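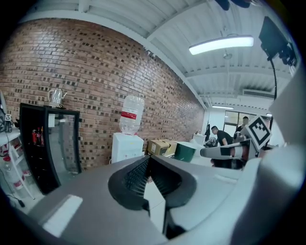 **Is a glass-door drinks fridge worth having in a shared break room, or should you just buy a regular small fridge?**

Get the glass door if most of what goes in it is bottles and cans. Get the solid door if people bring lunch.

I've been using the Clanness 145 since March in a break room that serves two offices. It replaced a solid-door Gredanar that was older than the lease. What follows is mostly about the fridge, with a few notes at the end on the kettle, which came in the same order.

## What it is

The Clanness 145 is an upright drinks cooler with a black frame and a glass door. The number in the name is the capacity in liters. It has adjustable wire shelves, an interior light with its own switch, and a thermostat dial inside at the top. There is no freezer compartment. I paid $802 from Romham, delivery included, and they took the old unit away for no extra charge.

## Setup

Two people can carry it. The feet screw in and out for leveling, and you'll want to do that carefully, because the door will not close by itself if the cabinet leans forward even slightly. Ours needed two full turns on the front feet. The manual says to let it stand upright for a few hours before plugging it in. We left it overnight.

The door hinge can be swapped from one side to the other, but the instructions for it are poor. The drawing shows the screws for a different model. Decide which way you want it to open before you load it.

## Cooling

On the middle setting, a shelf thermometer read 39°F near the bottom and 42°F at the top. That's fine for soda and water. I wouldn't keep raw meat or fish on the top shelf, and I moved the milk down to the lowest one after the first week.

Warm bottles take a while. A full shelf put in at 9 a.m. was properly cold by early afternoon. If you restock at the end of the day, this never comes up.

## Noise

Quieter than the old one, louder than I hoped. The compressor has a low hum, and there is a fan that clicks when it starts. With people talking you won't notice it. During a phone call in an otherwise quiet room you will.

## The glass door

The main benefit is that people look before they open it. The old fridge got opened all day long by people who only wanted to know what was in it. The restocking is easier too - you can see from across the room when a shelf is getting low.

The drawbacks are fingerprints and clutter. The glass needs a wipe every couple of days, and an open container of leftovers looks worse behind glass than it would behind a door. Paper notes stick to the glass fine with regular tape and the tape peels off clean.

## The kettle

The Pešek glass kettle was over $100 cheaper than the hot water dispenser we first looked at, and it does the same job for a small group. It boils quickly and shuts off by itself. The spout pours well unless you fill it past the line, and then it dribbles. Scale shows up sooner on glass than on steel, so plan on descaling it now and then if your water is hard.

## Good

- Door seals well once the cabinet is level
- Shelves move without tools
- Light can be switched off separately

## Not so good

- Uneven temperature from top to bottom
- Fan click
- Hinge instructions
- No lock, although the product page at Romham listed one when I ordered

I asked Romham about the lock and they said it's an option on the larger size. They offered a small refund, which I accepted. The page has been corrected.

**Rating:** 4 out of 5 for the fridge, 4 out of 5 for the kettle.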